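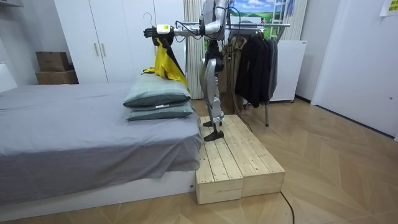 3.2 Teaching the hanging task

We tried two ways of showing the robot what to do. In the first, which we just call hand guiding, I stood next to it and moved its arm through the whole motion with the joints set loose. In the second, Finbarr Noonan drove it remotely through Drindora, our control software, wearing a headset and a pair of tracked gloves. I was sure I'd be the faster teacher (I'd been bragging about it, too), and I was wrong! Pushing the arm around is fine for big moves, but the fingers are a pain. You need one hand for the wrist and one for the thumb, and by then your shoulder is in the way of the head camera.

So nearly all the demonstrations we trained on, 675 of them, came from remote control. Each one starts with the garment already on its hanger and ends when the operator opens the hand. We kept the failed grasps as well, marked as such, and used them only for the recovery tests in Section 5.

Choosing how to lay the garment out before each run took us way longer than we'd planned. We wanted starts that a person might leave behind without thinking, so we didn't smooth anything flat or square it up. Figure 2 is typical: the yellow jersey is on a wooden hanger across the pillow, with the hook lying flat and one sleeve curled up over itself. A flat hook is the hard part, because the fingers have to get under thin metal with soft fabric right below it. Finbarr's trick was to press down into the pillow a little and then slide in from the side, and the Waltik policy picked that up from his runs. The Sotham policy never did.
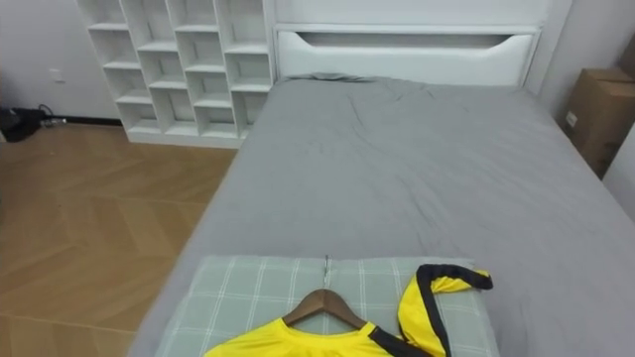
Figure 2. Jersey and hanger laid out on the bed.

Two operators recorded everything, and you can tell them apart in the data. Finbarr pauses before he closes the hand, while Peng, the second operator, goes straight in and fixes things afterward. We thought about trimming the pauses, tried it on 6 runs, and didn't like what it did to the timing, so they stayed in.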